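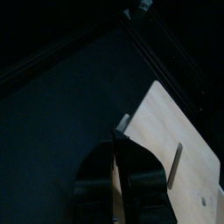

I put the Flulleo gripper kit on my arm in August, in the back corner of the shared shop at Dirngate, and it has 31 hours on it now. It replaced a Maruyama two-finger unit with a stripped gear.

Assembly took one evening. The printed instructions skip the cable routing completely, so download the longer version before you start. I had to redo the wrist plate because the two short screws go in first and the booklet shows them last.

My main job for it is picking up small wooden parts and setting them against a stop for sanding. The thick fingers are fine for that. They hold a board edge without marking it, even soft wood at a fairly high grip setting. Thin parts are another story – anything that lies flat on the table has to be raised on a shim or the fingers just push it along.

The wrist camera mount is solid, but the camera needs more light than our corner has. Dark fingers over a dark table gave me bad edge detection until Kazuhiro Ishida lent me a clamp lamp. Budget for one.

Software is plain and works. Homing is slow. It dropped its connection twice in the first 200 cycles and has been fine after I changed the USB cable. Fumiko Kawaguchi runs the Lunura version on the next bench and likes its quick-change fingers, which this one doesn't have.

Four stars. I'd buy it again for parts with some thickness to them.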